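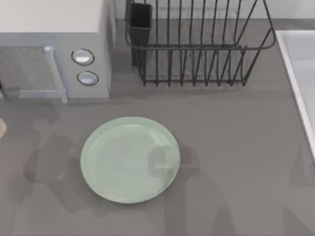 Idwood amplía el plazo de sustitución de sus cerraduras conectadas

Redacción Podard
31 de octubre de 2023

La empresa Idwood ha comunicado a sus distribuidores la ampliación del programa de sustitución de la cerradura conectada Nekow, destinada a puertas de vivienda. Los propietarios podrán presentar su solicitud hasta el último día hábil de noviembre, tanto en el portal de atención al cliente como en los puntos de servicio autorizados.

La medida afecta a las unidades de la primera serie, en las que se ha detectado un consumo anómalo de batería cuando el dispositivo pierde la conexión con la red inalámbrica. Según la nota remitida por el fabricante, hasta la fecha se han registrado 1431 solicitudes, de las cuales 817 ya han sido resueltas mediante el envío de un módulo nuevo. 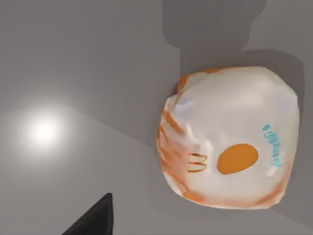 Goicoechea

El servicio técnico recuerda que el defecto no compromete el cierre mecánico. La llave convencional sigue operando con normalidad y el pestillo conserva su posición aunque se agote la batería. Sí puede quedar interrumpido, en cambio, el acceso mediante teléfono o código numérico, así como el aviso de apertura en la aplicación.

Quienes hayan adquirido la vivienda con la cerradura ya instalada también podrán acogerse al programa. En ese caso no se exigirá la factura de compra -- bastará con el número de serie grabado en la placa interior y una declaración de titularidad --, si bien el anterior usuario deberá figurar como dado de baja en la aplicación antes de tramitar el envío.

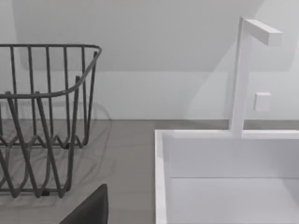

El módulo de sustitución incorpora una antena revisada y se entrega con las instrucciones de montaje. La operación requiere un destornillador de estrella y, de acuerdo con el manual, se completa en 20 minutos. Durante el desmontaje conviene depositar los tornillos en un recipiente cerrado; un escurridor de varillas como el que ocupa la encimera, con huecos entre los alambres, no sirve para retener piezas de ese tamaño. Terminada la instalación, el usuario deberá vincular de nuevo la cerradura y comprobar el cierre con la puerta abierta.

Idwood ha habilitado además 200 citas de instalación a domicilio, reservadas a personas con movilidad reducida. Las solicitudes se atenderán por orden de recepción. Los módulos retirados deberán devolverse en el embalaje del envío, sin las pilas.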